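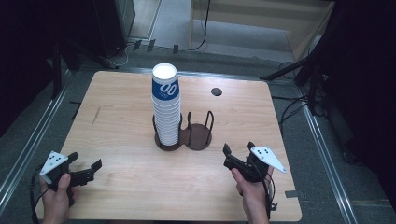 Cecilia Arthur asked last term why we do not record only the clean attempts, and her question is a good start for Unit 5. If the learner sees only perfect grasps, it has no examples of how to correct a bad one.

For the cup task, each person records 171 episodes. Begin every episode with both grippers open and change the approach a little — not the goal.
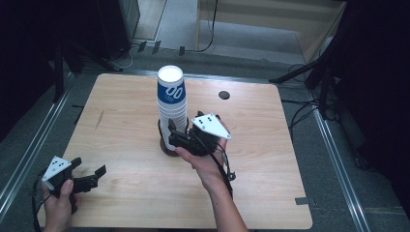

Fig. 2. Cup stack, one gripper near the lower cups.

Write down failed episodes also. Please bring your log sheet in October.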